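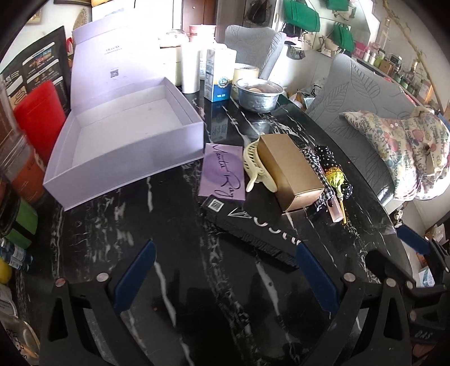
Hollis & Larmont has been tuning and mending pianos since 2000 seemed a long way off. We started with one van, one set of levers and a landlord who disliked scales.

Parveen Dewan now runs the workshop and looks after 800 pianos, 40 of which are in village halls and have had tea poured in them.

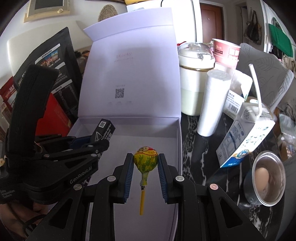

We charge 105 pounds for a standard tuning, and we will tell you if your piano isn't worth it - gently, and usually after the biscuits. April is our quiet month, so book then if you can. Uprights and grands are both welcome. We don't do organs. We did one once.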